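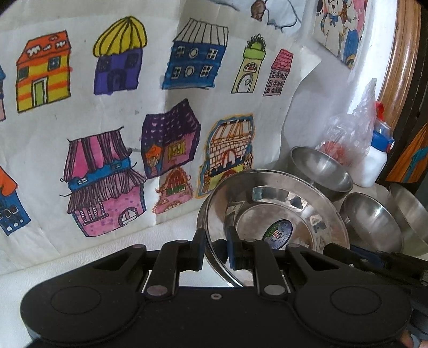

Grarnis, April

I have been trying to eat breakfast at home every day this month. For years I left the house with nothing in me but tea and bought a roll at the station, and when I went through my bank statements in the winter the rolls had come to £281. That was enough to make me buy a sack of oats.

Porridge is cheap but it took me a while to get it right. I use one cup of oats to 2 of water, a pinch of salt, and milk only at the end. Gilberto Agudelo, who I used to share a flat with, makes his with all milk and cinnamon and lets it go thick enough to slice. I tried it his way for a week. It was good but the pan needed soaking until the evening, so I went back to water.

The oats are 95p a bag at the small shop on Cusi Street and slightly more at the supermarket. I buy them on the way home from work. Raisins I get in bulk, and if there is a soft pear left over I chop that in too.

I have missed 2 mornings so far, both after late shifts. On those days I had toast at my desk. I also gave up on eating from a mug, as it stays too hot in the middle and the spoon won't reach the bottom. A wide bowl is better.

Getting up 13 minutes earlier has been the hard part. I moved the alarm to the other side of the room, and I now put the oats and water in the pan the night before, which saves a bit of time on the hob. Next month I want to try making bread again. The last loaf was very heavy and I think my yeast was old.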